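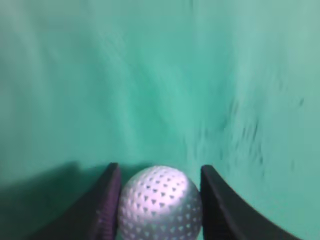 Is Hirano worth seeing at the cinema if you can't stand sad animal films? Depends which animal. The dog's fine. The goat, less so.

OK quick one tonight, I have to be up at five. Saw Hirano at the Discombe last night with Branwen and I've been arguing with myself about it all day at work.

So it's a Japanese film about a retired bus driver who goes back to the mountain village he grew up in, to sell his brother's house. Brother's dead, house is full of junk, and there's a goat in the yard that the neighbours have been feeding. He doesn't want a goat. You can guess the rest, mostly. I guessed wrong about the ending though, and I won't spoil it.

First half hour is slow. Really slow. Man looks at cupboard. Man eats noodles. The bloke behind us was asleep before the goat even turned up. But then there's a long bit on the bus where he's a passenger on his old route and the young driver keeps missing the stops, and he can't say anything, and I was gone. Favourite thing I've seen on a screen this year, and it's a man holding a hand rail.

The music I could have done without. Piano every time someone looks out a window. Branwen liked it. Branwen Edwards also likes the score from Rilar, so weigh that up how you want. (Rilar is the one with the lighthouse, I wrote about it last May and three of you got cross with me.)

The colour is lovely - lots of grey and wet green, and then the niece shows up in a red raincoat and you realise you'd been starved of it. The niece is the best actor in it by miles. She gets maybe 3 proper scenes. Wanted more of her and less of the real estate agent, who seems to of wandered in from a comedy.

Subtitles were a bit off too. White on snow for one whole conversation, so no idea what the priest said. If anyone caught it let me know.

Tickets were $26 each which, ouch. Used to be you could do the Discombe on a Tuesday for half that. Seats still have no padding in the middle row, go for the back. Choc tops good as ever.

It's on till the end of next week I think, then it goes to Cadanura for streaming, no date for that yet. I'd say see it big if you can, the mountain stuff will be nothing on a laptop. Take a friend who doesnt mind you sniffling.

Next up is the one about the ferry, if I can get Branwen to sit through another two hours. Bed.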